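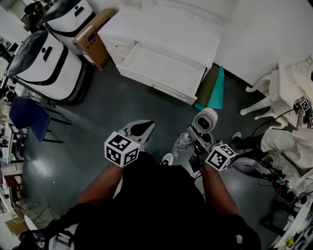

5 February 2019

I met Mohcine Benmoussa at a tea place near the Windon crossing, and he'd already ordered for both of us (mint, way too sweet, I loved it). He's been reporting from the border for 10 years, mostly for the news site Kultetti, and he talks fast.

"The crossing opened at six and shut again before lunch," he told me. "You had families with suitcases who'd been there all night."

I asked how many got through. He flipped back through his notebook. "The list had 1409 names on it. By the time the gate closed, they'd called maybe a third."

The ceasefire had held for 30 days when we talked, and I wanted to know if people there trusted it. He laughed at that one! "They trust it until dinner. Then they listen."

His editor, Priya Begay, joined us halfway through and pushed back a little. "Shops are open again on the main street," she said. "I bought shoes there. That counts for something."

Mohcine shrugged and said sure, but the bakery in Tivia, where he grew up, still has no flour most mornings. His aunt drives to the next town for bread. He's going back in May, if the road is open, and he asked me to pay for the tea.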